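Der Montag in der Probeküche

Abla Karam hatte in ihrem Leben schon vielen Leuten beigebracht, wie man eine Küche aufräumt: drei Nichten, einem Ehemann und in den Jahren bei der Großküche Aoun einer ganzen Reihe von Lehrlingen, von denen einer heute selbst ein Lokal in Poltport führt und ihr im Mai immer eine Karte schreibt. Da würde sie wohl auch mit Zotby fertigwerden, dachte sie, als sie am Montag ihren Mantel an den Haken hängte.

Zotby gehörte der Firma Vesto, und die Firma Vesto wollte wissen, ob er das Obst wegräumen könne. Mehr nicht. »Nur das Obst in den Korb, Frau Karam«, hatte der junge Ingenieur gesagt, »und Sie sagen uns, ob Sie das so auch gemacht hätten.« Er hatte es so feierlich gesagt, als ginge es um eine Herzoperation, und sie hatte ihm zur Beruhigung erst einmal ein Stück von ihrem Grießkuchen gegeben.
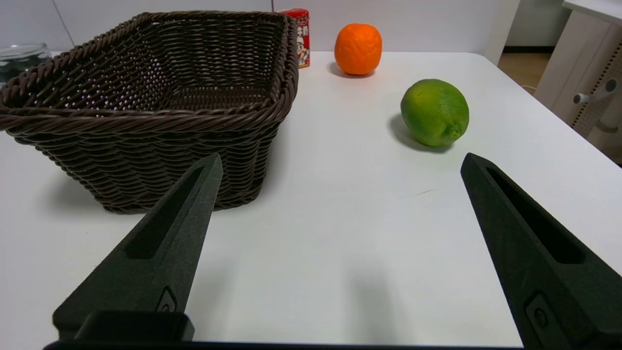

»Die Limette zuerst«, sagte Abla, »die liegt doch näher.« Der Ingenieur nickte und tippte etwas, und der Arm setzte sich in Bewegung, so langsam und bedächtig wie ihr Großvater, wenn er sich nach dem Essen vom Stuhl erhob. Die Finger senkten sich, schlossen sich, und die Limette rutschte zur Seite weg und kullerte ein Stück über den Tisch.

»Das war Versuch 356«, sagte der Ingenieur und rieb sich die Augen. »Am Freitag hat er es fast 100 Mal geschafft. Heute hat er einen schlechten Tag.«

»Einen schlechten Tag darf jeder haben«, sagte Abla. Sie dachte an ihre jüngste Nichte, die mit vier Jahren jedes Ei zerdrückt hatte, das man ihr in die Hand gab, und die mit sechs plötzlich backen konnte, ohne dass jemand hätte sagen können, wann genau das passiert war. »Er packt zu hoch. So eine Limette ist oval und liegt auf der Seite, die muss man ein bisschen von unten nehmen, mit Gefühl.«

»Gefühl hat er leider keins.«

»Dann eben tiefer.«

Der Ingenieur tippte wieder. Draußen fuhr die Straßenbahn vorbei, der Kuchen war inzwischen zur Hälfte gegessen, und der Arm schwebte noch einmal heran, diesmal ein gutes Stück tiefer. Er griff, hielt, hob – und Abla merkte, dass sie die Luft anhielt, wie früher beim Schulkonzert. Über dem Korb gingen die Finger auf. Die Limette fiel hinein, etwas unsanft für ihren Geschmack, aber sie lag drin.

»Nun?«, fragte der Ingenieur. »Hätten Sie das so gemacht?«

»In derselben Zeit hätte ich auch noch den Boden gewischt«, sagte Abla und schob ihm das letzte Stück Kuchen hin. »Aber jetzt soll er mal die Orange nehmen. Ich habe ja bis sechs Uhr Zeit.«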